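Home | News | Products | Contact

Clallthorpe Adds Play Food Line to Tableware Range

STOTTON, August 12, 2014 – Clallthorpe today announced the Tellton collection of children's plates and play fruit. The collection has 105 pieces and goes on sale at 3,094 stores.

"Families asked us for play food that sits well beside our plates," said Senad Stojanović, product director.
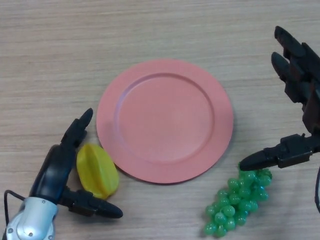

Pink plate with play star fruit and green grapes.

Contact: Clallthorpe Press Office, Stotton
© 2014 Clallthorpe | Back to top

Comments
Marge T.: Will the plates be sold singly?
dvk: Please add a mango.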